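Home Blog Small Rooms Archive About Contact

Filed under: Cleaning, sort of

The monitor table, finally

OK quick one tonight, I have 16 tabs open and dinner isn't started.

Back in the spring I said I'd write up the desk corner once it stopped being embarrassing. It has not stopped being embarrassing. But it got wiped down, properly, for the first time in ages, and Elmarie Nel has asked me twice how I do screens, so.

First thing. The screen is always filthier than you think. You don't see it when it's on. Turn it off, stand to one side, get the light across it. Horrible. Fingerprints along the top where people tilt it, a sneeze or two, and dust in that gritty line where the panel meets the bezel. I cleaned mine switched on for years, chasing smears I couldn't see over a white spreadsheet. Off. Let it cool. Then start.

Second thing, the cloth. I am fussy about the cloth. Paper towel is out, kitchen sponge is out, old T-shirt is OK if it's really old and has no print on it. What I like is a soft cloth that's been washed a bunch of times with no fabric softener. Softener leaves a film and then you're polishing the film. Took me a whole winter to work that out, going round and round on the TV in the front room and blaming the window.

I keep two. One for screens, one for everything else, and they don't swap. Thắng swaps them. We've talked about it.

Anyway the order:

Dry first. Always dry first, light pressure, top down. Most of it comes off dry and then you're not making mud.

Then barely damp. Plain water on the cloth, never on the screen. If you can wring a drop out it's too wet. I used to buy Driltuva spray, 300 ml bottle, lasted forever, smelled like a dentist. Fine stuff. I just stopped needing it.

Then the back. Everybody skips the back! The vents hold a felt of dust you could knit with. I go over mine with a dry paintbrush, then the everything-else cloth. Same for the stand, the foot of it especially, there's a ring of crud where it sits on the table.

Then the table. White tables were a mistake, I'll say it now. I liked the look of it at Pillberg, under the shop lights, and I've been wiping rings off it ever since. Coffee I can get off with dish soap. Pen, mostly. The gray scuffs from the monitor foot, no. Kiều Nghiêm swears by baking soda made into a paste, and it does work, but it also takes the shine down if you lean on it, so test a corner. I did not test a corner. There's a dull patch now under the left side and I keep a notebook on it.

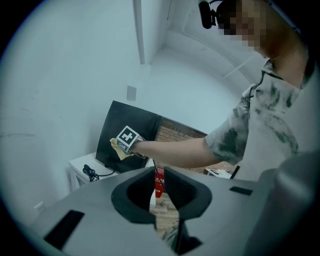
Cables are where I lose interest every time. I get the screen nice, I get the tabletop nice, then there's this black spaghetti by the stand and I wipe round it and go make tea. Which is silly, dust loves a cable. Pinch the cloth around it and pull, whole thing takes a minute. Velcro ties are better than the plastic ones beacuse you will change your mind about where the monitor goes. I have changed my mind four times. Mahfuz bolted his to the wall and is very smug, but he's also never moved a desk in his life.

Steltov do a little tray that clips under the tabletop for the extra length. 40 bucks, which is a lot for a tray. Still thinking about it. If anybody has one tell me if the clips mark the edge, I've got enough marks.

Couple of things people emailed about after the last post – yes you can do a laptop the same way, go easy near the camera, don't press. No I don't use vinegar on screens. Châu Sầm does and hers looks fine so who knows, but I've read enough about coatings to be nervous. Glasses cleaner, I wouldn't. Glasses cloths are great though, just small, you'll be there all evening on anything big.

How often? I aim for every couple of weeks and manage once a month, if there's company coming. The dry wipe on its own I do more, its so quick, I do it while the kettle's on.

Oh and wash the cloth! A dirty cloth is how you get those fine little swirls. Warm water, bit of dish soap, rinse till it stops being slippery, hang it up somewhere it won't collect cat hair. Mine goes on the oven door handle. The cat has found the oven door handle.

Next up is the shelf over the Vương lamp, and that one needs a ladder and a better mood than I've got. Probably late November. Rice is boiling over, gotta go.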